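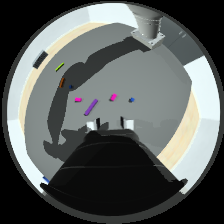
*Small colored pieces on a gray surface*

**Rehearsal dinner the night before or two nights before?**

My sister gets married on a Saturday in May at Katene and I'm stuck planning the rehearsal dinner. We've got 19 people coming, and 5 of them don't land until Friday at 9 pm. Do I wait for them or just do Thursday and let them miss it?

**Evanthia Karras**
We did ours on Thursday and I loved it! Everybody got to sleep in (well, my mom didn't) and the late folks joined us for brunch on Friday. Ask the venue what time they'll let you walk through the ceremony though, ours only had a 15 minute slot.

**billow57**
friday. people fly in late, feed them pizza

**Zerum**
Depends on the officiant. Ours couldn't do Thursday so that settled it, and we kept plates warm for the late ones. Book the room soon, May fills up fast.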